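Keeping fruit and sweets out without the mess
Posted July 25, 2022
Filed under: Kitchen, Storage, Things That Don't Need Buying

Every summer the same advice goes round about fruit bowls. Get one with a hook for bananas. Get one with a lid, or a charcoal disc, or a bamboo stand with tiers. I had a tiered one from Prerkix for most of a year and the bottom layer was where soft fruit went to be forgotten. It now holds onions in the shed.

What I use is a dinner plate.

A plate has one layer, so anything going off is in plain sight. It goes in the washing-up with everything else. The drawback is that it doesn't hold much, and I've come to think of that as a good thing. If the fruit won't fit on a plate, the extra should be in the fridge.

Small oranges

Shop ones often come individually wrapped in clear film. I have read that you must leave it on, and I have read that you must take it off at once. I tried both in June with a bag from Gyamfi, the greengrocer's near us, and after a week on the worktop I couldn't have told you which was which by taste. The wrapped ones had slightly softer skins. The one real trouble with film is that it hides damp spots, so pick each one up and turn it over now and then. Bin any with a white patch and wipe the plate before putting the rest back.

In the fridge they last longer, wrapped or not. They also taste of very little straight from the cold, so bring out what you'll eat that day.

Longans and other small things with shells

These roll. A plate with a bit of a rim is enough on a table, less so on anything padded. Don't wash them until you want them, and put a saucer out for the shells or you will find them down the side of the chair.

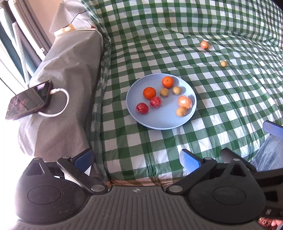
Oranges, wrapped and unwrapped, on a blue plate with a few strays on the cloth.

Cloths under plates

A cotton gingham cloth is the cheapest protection I know for a seat or a side table. Wipe-clean covers look sensible in the shop, but juice sits on top of them and runs off the edge on to the floor. Cotton soaks it up. Mine go in at 40, or 60 if there's been turmeric, and I don't iron them. Creases do no harm, though smooth out the patch where the plate goes or it will rock.

Fresh orange juice comes out with cold water if you get to it within the hour. Old juice is another matter. The Vimoto stain pen did nothing for mine that washing-up liquid hadn't done already. Bicarbonate paste is in every tips column going, and I've had it work 2 times out of more than 3 tries, so make of that what you like.

Keeping fruit fresh with gadgets

I also borrowed a Proster humidity meter to see whether the kitchen was too damp for fruit. It gave me a number. The fruit did what it was going to do.

Moving the plate out of the sun did help - the windowsill is the worst place in the house for it, however nice it looks there. Keep it away from the kettle too, and keep bananas somewhere else altogether.

Next: whether bread bins do anything.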